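In Defense of the Fussy Little Practice Room

I have been putting off writing this for most of November, partly because I kept changing my mind and partly because I know at least two people who will be annoyed with me whichever way I come down. But I've now spent long enough with Dustden, the practice package that Sillow sells to people who want to teach a robot arm to tidy up small things, that I think I owe it a fair hearing. Most of what I've read about it has been unfair, and a good deal of that was written by folks who gave it one evening and went back to their blocks and cubes.

If you haven't come across it, Dustden is a set of simulated rooms and a big catalog of household clutter to put in them. You load your arm and your gripper, you pick a job (hang this up, put that away, clear this shelf) and you practice, over and over, without breaking anything or sweeping anything up afterward. The catalog lists 1,218 objects. When I first installed it I had 1,208, and I spent a whole evening wondering what I'd done wrong before Shiela Lumanlan wrote back from Sillow's support desk to tell me the last batch came as a separate download. She was lovely about it. I do think they could say so on the install page!

Now, the complaint I hear most is that the catalog is silly. My friend Boris Kubíček, who has been fitting robot arms into packing lines since before I knew what a gripper was, looked through it on my laptop and asked me who on earth was going to pay for a machine that handles costume jewelry. He wanted boxes, bottles and cartons, the things his customers move all day long, and he wanted them in very large numbers. He's a practical man and I take his opinions seriously, and for about a week I agreed with him and went around saying so to anybody who'd listen.

What changed my mind was sitting down with the jewelry jobs properly. I had skipped them at first, the way you skip the chapter in a cookbook about gelatin. Then one rainy afternoon I'd used up my patience with the kitchen room and opened them more or less to avoid doing my taxes, and I was still there at suppertime.
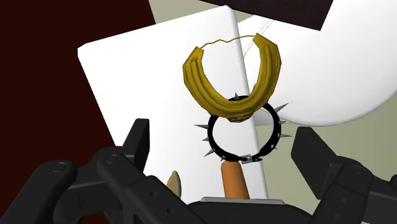

A spiked collar on a peg is a wonderful problem, once you stop laughing at it. It's a ring, so there is a hole to think about, and the hole is where the post wants to go. It has points sticking out all the way around, so there are good places to take hold of it and a great many bad ones. And if there's a necklace in the way as well, with a thin chain strung across the top of it, then you have to decide what you're reaching for before you reach, and you have to know where each piece stops and the next one starts. My own dresser at home looks a lot like that, minus the spikes. So does my daughter's, and so, I would guess, does yours.

Boxes never teach you any of this. A carton is the same carton from every side, and a program that has learned cartons has mostly learned where its own fingers are. I don't say that to be unkind to cartons, or to Boris. If your work is cartons, buy something else, and save yourself the money and the long download. But the people who dream out loud about a helper in the house ought to be practicing on the stuff that's in the house, and an awful lot of that stuff is looped, dangly, pointy or leaning on something else.

I do have grumbles, and they aren't small ones. The look of the thing is plain. The light is flat and the shading is simple, and anybody who comes to Dustden from one of the prettier packages is going to feel they've been sold last decade's toy. Khôi Đào, who teaches an evening class on this sort of thing and has been patient with my questions for years, worries that a program raised on such plain pictures will be lost the minute it meets a real lamp and a real shadow. I think he's right to worry. You can change the colors and the lights from run to run, and I'd urge you to, but the settings for it are buried two menus down and the manual hardly mentions them.

The chains bother me more. A real necklace chain is about the most disobedient object I own, and I've never yet met a simulated one that tangled itself the way mine do in a drawer overnight. Dustden's make an effort. They sag and they kink a bit. But I wouldn't take a high score on a chain job as a promise of anything, and I wish Sillow's sales page were a little humbler on the subject. Anselmo Cusi, who has the patience of a watchmaker, told me he treats those scores as a way of comparing one attempt against another and pays no attention to the number itself, and I've taken up the same habit.

Then there is the price. Sillow charges by the seat, and the small plan lets you save only 50 room layouts, and I ran through those in no time because I'm the sort of person who saves everything. A school could manage. A hobbyist with one arm on a garage bench is going to wince, and I'd love to see a cheaper plan for exactly that person, who is, after all, the one most likely to fall in love with the fussy jobs and stay up past midnight with them.

Still, I'm keeping my subscription. Boris has agreed to try the peg jobs over the holidays, with a good deal of sighing, and I've promised him supper if he gets through them without calling me. I've already told him to turn on the lighting changes first, and to remember the second download.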